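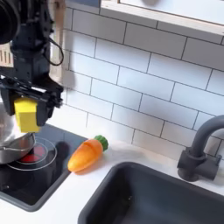
Ticket: Hot water going cold halfway through a shower
Opened by: Judite Simões
Status: Open, then closed, then open again (sorry), now closed

Hi team, me again from the upstairs flat at Flendbridge. The hot water has started playing up. It comes through fine for the first few minutes, then drops to lukewarm, then properly cold, and if I turn the tap off and wait a bit it comes good again. The unit is the Hirano gas one on the outside wall, the continuous flow kind with the little controller in the bathroom. The controller says 50 the whole time, even while I'm standing there freezing with shampoo in my hair!

It started in February, I think the week after the shower head got swapped, but I didn't put the two together until I sat down to write this. The kitchen tap seems fine. No error code that I've seen.

Reply from Rin Hirose

Thanks Judite. Could you try a couple of things before I book anyone?

Run the kitchen hot tap flat out for 7 minutes and see if it stays hot. Then do the same with the shower, hot side only, no cold mixed in. While the shower is running, get someone to stand near the unit outside and listen for the burner cutting out. Please don't take the cover off.

Judite Simões

Okay, done. Kitchen tap stayed hot the whole way, too hot to hold my hand under. Shower on hot only also stayed hot, which I wasn't expecting. Then I mixed in some cold the way I normally do and it went off within a couple of minutes. Liya from downstairs stood outside for me in her dressing gown (bless her) and says the whoosh stopped, started, stopped again, and there was a click each time.

I also cleaned the inlet strainer on the new shower head, the one marked Bavetti. There was a bit of grit in it but not heaps. Made no difference.

Rin Hirose

That's really useful. The burner needs a minimum flow through it to stay lit. With the new head restricting things, once you add cold there isn't enough going through the hot side and the unit shuts itself down. Try setting the controller lower, say 42, and using hot only or very nearly.

Judite Simões

Tried it at 42 and had a lovely long shower, start to finish. Happy for you to close this!

Status changed to closed.

Judite Simões

Reopening, sorry. It was good for a few days and now it's doing it again at 42, and this morning the controller flashed a code. I was half asleep and dripping, but I'm fairly sure it was 37. I turned it off at the controller and back on and the number went away. The kitchen tap went cold on me as well while I was rinsing a colander, and that's new.

Rin Hirose

If the kitchen is doing it too then we've got more than a shower head problem. I've asked Rosine Rolland from Hotine to come out. She'll need the side gate unlocked and the hot water off for an hour.

Judite Simões

Rosine's been. She found the filter on the cold inlet at the unit clogged with the same sort of grit that was in my shower head, only a lot more of it. She cleaned that out, checked the gas pressure (fine) and put in a less stingy shower head from her van. She wants the filter looked at again in six months and reckons the grit could be coming from the old pipe under the path, so can someone put that on the list for the owners?

I've left the controller on 42 because I've got used to it. Two showers and a sink of dishes so far, all hot, no code.

Rin Hirose

Pipe added to the owners' list and a filter check booked in. Closing this one, but reply here if the code comes back and write the number down before you reset it.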